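TD 4 – préhension, comparaison pinces / caméras / contrôleurs
Notes de séance, jeudi. Resp. Nazmiye Erdem

Rappel séance 3 : une pince parallèle tient un manche, d'accord. Elle ne « balaye » pas pour autant. Tâche de référence pour tout le TD : balayette + pelle, au ras d'une étagère de magasin. Deux mains, contact permanent avec le sol.
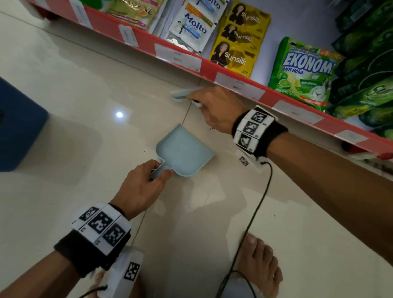 Mouvement de référence à la main, marqueurs aux deux poignets.

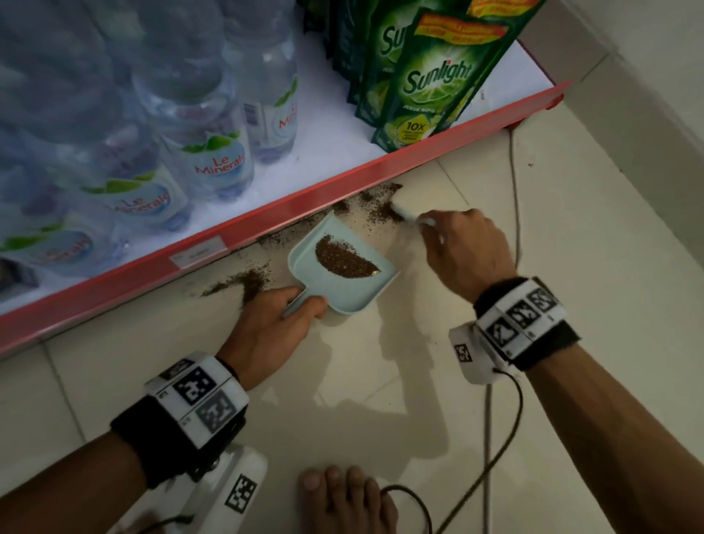
1) Pinces
– Drelska : deux doigts, course courte. Tient bien le manche de la pelle, glisse en rotation dès que la brosse appuie. Mors caoutchouc à essayer.
– Zerkitz : trois doigts, plus lourde. Ne glisse pas mais passe mal sous un rebord bas. Masse embarquée à metre dans le modèle !!
A retenir : la pelle demande une pose fixe (lèvre à plat), la brosse demande un effort réglé. Donc pas forcément la même pince à gauche et à droite.

2) Caméras
Caméra de tête seule : la main masque souvent le contact brosse / sol. Marqueurs carrés = pose du poignet, PAS celle de l'outil. Il faut la transformation poignet → outil, à recalibrer si on change de prise.
Sol brillant : les reflets gênent le seuillage, voir poly chap. 2.
Jeu complet : 2 918 images, dont 354 sans marqueur droit détecté et 297 sans le gauche. Ne pas interpoler au-delà de 29 images consécutives, on coupe le segment.

3) Contrôleurs
Position pure : la brosse décolle ou s'écrase. Impédance (Brollitz) : mieux, raideur faible en z, forte en x-y. Attention au signe de la force, capteur monté à l'envers sur le bras 2.

Pour la prochaine fois : tracer la hauteur z des deux poignets, un passage de balai par courbe. Dire quelle pince vous mettez où – et pourquoi. Une page maxi, pas de code dans le rendu.

Commentaires (3)

Khattak : les 354 et les 297, il y a des images communes aux deux ?
N. Erdem : oui, ne les additionez pas.
Hamish Cartwright : pour la Zerkitz, incliner le poignet aide un peu sous le rebord. Par contre la brosse ne touche plus que d'un coté.

Contact : secrétariat du module, bureau des TD | © équipe pédagogique | Haut de page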